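Ratemier Publishes Results of Household Chore Trial for Robot Arms

Table clearing and sorting approach usable rates; closed containers remain difficult

14 shares | 3 comments

Ratemier today released the results of a bench trial measuring how well a robot arm performs short household tasks without a person guiding it. The trial ran through February and was carried out with software supplier Clusora. 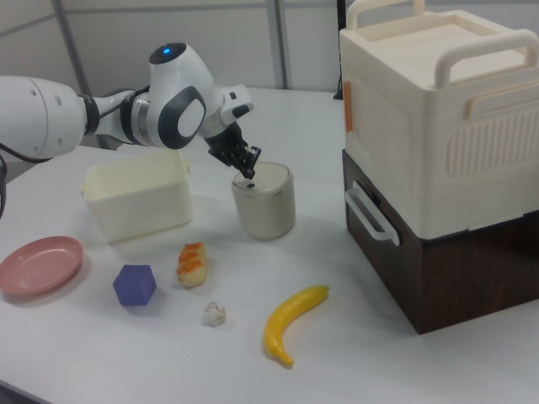
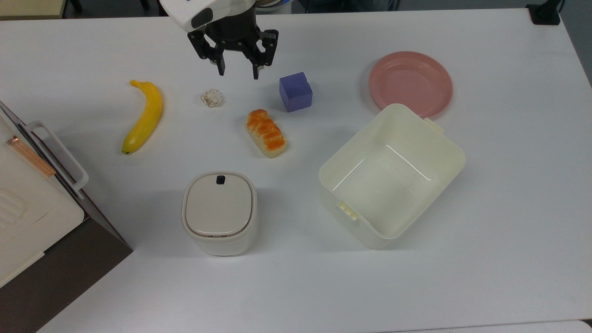 The trial consisted of 765 attempts at single-step chores. Each attempt began with a spoken or typed instruction, such as moving one item into a bin or setting a piece of food on a plate, and ended when the arm stopped or a time limit was reached. Of these, 699 used open containers and plates. The arm completed 375 of the 699 with no help. The remaining 66 attempts required opening a lid, door or latch first, and none were completed within the limit.

"The short answer to whether a machine can tidy a kitchen is no," said Nesma Kamel, head of testing at Ratemier. "It can move a banana to a plate on a good share of tries. A person would not accept that rate from a dishwasher."

Failures were logged by cause. The largest group was poor grip on small, uneven items. The second was contact with the rim of a container while reaching into it. Items left close to tall objects were also missed more often, as the arm slowed or stopped to avoid a collision. Layouts were changed between attempts, and no credit was given for partial completion.

Clusora trained the control software on 3107 recorded demonstrations collected before the trial. Iman Metwally, who leads the Clusora engineering group, said more recordings of the same kind are unlikely to fix the lid and latch results. "Those tasks need better force sensing at the fingertips. We plan to change the hardware before we collect again."

Shop-floor work was outside the scope of this trial. A second phase, named Nillero, will repeat the sorting tasks with packaged parts at the El Khatib site, where cycle time will be measured along with completion. Ratemier has not set a date for a product and is not taking orders.

The full test protocol and failure log are available on request.

Press contact: Essam Ramadan, Ratemier

Share this release | 14 shares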